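Packaging and Consumer Choice
Course handout, Unit 4: The beverage container as a communication medium

This unit considers how the shape, colour and surface of a drink container influence the consumer before any wording is read. Students should have completed the Berchtold reading and should bring their annotated copy to the tutorial.

4.1 Colour and category
Colour ordinarily signals the category first and the brand second. In the Mandolano shelf exercise, 167 participants sorted unlabelled containers by expected flavour. Yellow was assigned to citrus or tropical drinks by 90 of them. The result should be read with caution — the exercise was held at a single site in June.

4.2 Form
A cylinder presents no fixed front. The Jiltard style guide therefore repeats the principal mark on opposite sides of the can, a practice later adopted at Canik for its mineral water range.

Figures 4a to 4c. A yellow can is present in each.
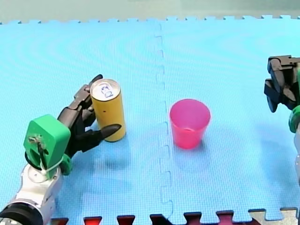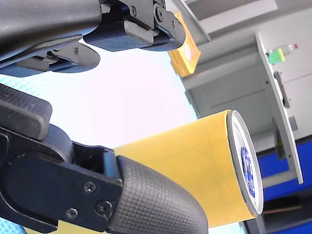
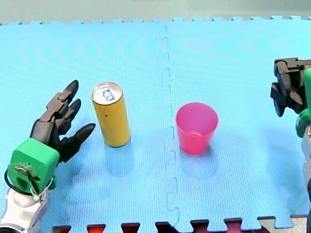 4.3 Assessment
Students will submit a written analysis of one container of their choice, to a limit of 821 words excluding references. The analysis is worth 20 per cent of the final grade. Colour terms must be used consistently throughout, and any claim concerning consumer behaviour must be cited. Late submissions are governed by the faculty policy set out in the unit outline.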